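Part 4: Recording your first demos

I start everyone on tidying rubbish into a bin, as it's short and you can't break much.

1. Pick up both Skirneo grippers and squeeze each one fully shut, then let go. Wait for the beep.
2. Stand where you can see right down into the bin.
3. Grab the tissue, bring it over the rim, pause for a breath and open the jaws.

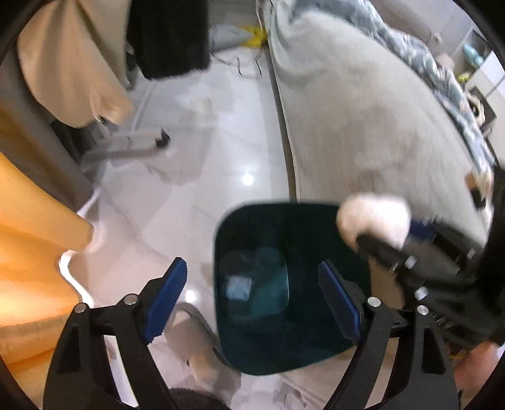 4. Pull both hands well back before you stop recording. I forget this one all the time!

Note: go slower than feels natural (Snežana does hers at half my speed and they train much better). Aim for 30 good runs before you send anything to the robot.

Caution: don't let the cable loop round your wrist. If it tugs, stop, bin that run and start again from step 1.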